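**Ticket:** gripper does not report full open after finger pad change
**Cell:** Wukley, basket pick station
**Opened:** September 23, 2025
**Priority:** normal
**Status:** closed, one follow-up item

**Reported problem**

After the finger pads were replaced, the gripper stops with a position error at the end of the open move. The arm holds at the pre-grasp pose and the cycle does not continue. Clearing the fault and jogging the gripper by hand works. The next automatic cycle faults again at the same point.

**Setup**

- Two-finger parallel gripper, Dutier controller, wrist camera on the tool flange
- Finger set from Şimşekoğlu, last changed in March
- Cell program by Pulholm, no edits since the finger change in March
- Open move timeout: 200 ms
- Open position stored in the controller: 1,451 encoder counts

**Log**

Entry 1. Read the fault history. Every stored fault is the same one, "open target not reached." There are no overcurrent faults and no communication faults, so the cable and the supply were left alone for now.

Entry 2. Powered down, locked out, moved both fingers by hand. Travel is smooth on both sides with no tight spot. Checked the rail for pad adhesive and found none. Finger screws were at the correct torque. Witness marks redrawn.

Entry 3. Powered up and ran the open command from the pendant at low speed. The controller settled at 1,293 counts, which is 158 short of the stored value. Repeated the command several times with the same result. A repeatable offset points to the reference and away from friction or a weak drive.

Entry 4. Compared the stored home offset with the March backup. The values differ. The pad change procedure asks for a re-home with the fingers closed on the gauge block. The controller had accepted a home with the fingers closed directly on each other. The gauge block was found in the tool drawer with its protective film still on.

Entry 5. Re-homed on the gauge block, saved, cycled power. The controller now reaches the stored open position and sets the "open" bit inside the timeout. Sent the arm to the pre-grasp pose and held it there with the gripper open to check the wrist view.
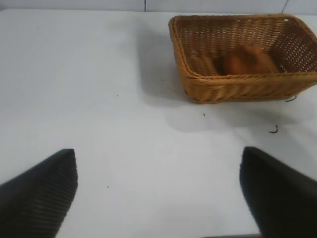
*Wrist camera, pre-grasp pose, gripper open. Basket at upper right, both fingertips in view.*

Entry 6. The basket is too far to the right for this pose. Its right side is outside the camera view, and the basket locator needs all four corners of the rim. This is separate from the open fault, but it would have stopped the next step. The back rim is also nearly at the wall, and the approach path needs clearance there. Basket moved left and forward to the taught position. Locator then returned a valid result.

Entry 7. Small dark specks and bits of debris on the white tabletop, and a dark strand at the lower right corner of the basket. The table inspection step can flag marks like these as foreign objects. Wiped the table, trimmed the strand, ran the inspection step alone. No flags.

Entry 8. Ran the full cycle in automatic at reduced speed, then at normal speed. No position errors. Pulled the drive log for both runs and motor current on the open move is flat up to the stop.

**Cause**

Wrong home reference after the pad change. The gripper was homed without the gauge block, which shifted zero and left the open target outside the usable travel.

**Changes made**

1. Gripper re-homed on gauge block, offset saved to the controller.
2. New backup taken and stored next to the March one. The March file was kept.
3. Basket returned to taught position.
4. Step 2 of the pad change sheet now reads: "Remove film from gauge block. Place block between fingers before homing."

**Not changed**

Open timeout stays at 200 ms. A longer value would not have cleared this fault and would hide a slow drive later. Camera exposure and locator thresholds were left as they were.

**Follow-up**

The table has no mark for the basket position. Add corner tape for the front left corner and check that the tape color does not trigger the inspection step. Open a separate ticket for this under the Wukley cell and link it here.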